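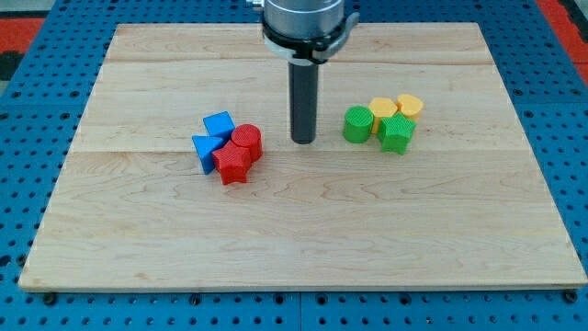
Since October I am learning to sort my daughter's old blocks into something useful. She is five and she wants only towers, so I keep the small plastic shapes for myself and make patterns with them in the evening. Pale wood is the best ground for this. Blue and red look much stronger on it, and when the grain is fine and wavy like on this board, the eye stays with the colors.

My first patterns were too wide. I put each piece far from the next one and the result looked like crumbs after breakfast. Now I push the pieces close together in a small group, then leave a good space, then start a second group.

Iara Aravena asked me which glue I use. No glue! I make the pattern, I look at it for 30 minutes with my tea, and I put all back in the tin.

One thing about joined planks — the seam is a good helper. I use it as a line to keep my rows straight. Before, I was drawing with pencil and the pencil did not come off well.

Delia Daza, I did not forget your question about the size. My own board is 510 mm long and it fits on the kitchen table with place for 2 cups.

Tomorrow I try only with cubes. If somebody has spare green ones, please write me, I can pay the postage.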